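3.2 Hand-held grippers and collection of demonstrations

The two grippers were built in the shared workshop at Trellness, mostly in the evenings, by the second author and Bendik Tveit. We wanted that a person can hold them for a long time without becoming tired, so the motor was left out and the fingers are closed by the hand of the operator. The opening of the fingers is measured by a small encoder inside the body, and the signal goes through a cable to the recording computer. In the first version the cable plug came loose when the wrist was turned quickly, and 9 recordings had to be thrown away. After this we fixed the plug with a printed clamp, and the fault did not come back.

The mounting parts on top of the grippers were printed in the workshop. We changed their shape several times during October, and the left and the right gripper do not carry the same part.

For the present study we recorded 181 demonstrations with two operators. Each demonstration has a limit of 60 seconds. The operator stands at the table and works with objects placed in or near a small tray. The height of the table was kept the same for all recordings, but the tray was moved a little between them, so that the policy should not learn one fixed position. Figure 2 shows the left gripper at the tray, while the right one is held near the front corner of the table.
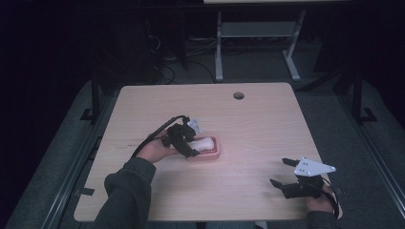 Figure 2. Work with the hand-held grippers. The left gripper is over the pink tray, with its jaws around a white cylindrical object.

Recordings in which the object fell outside the tray were kept and marked by hand. Their use in training is described in Section 3.4.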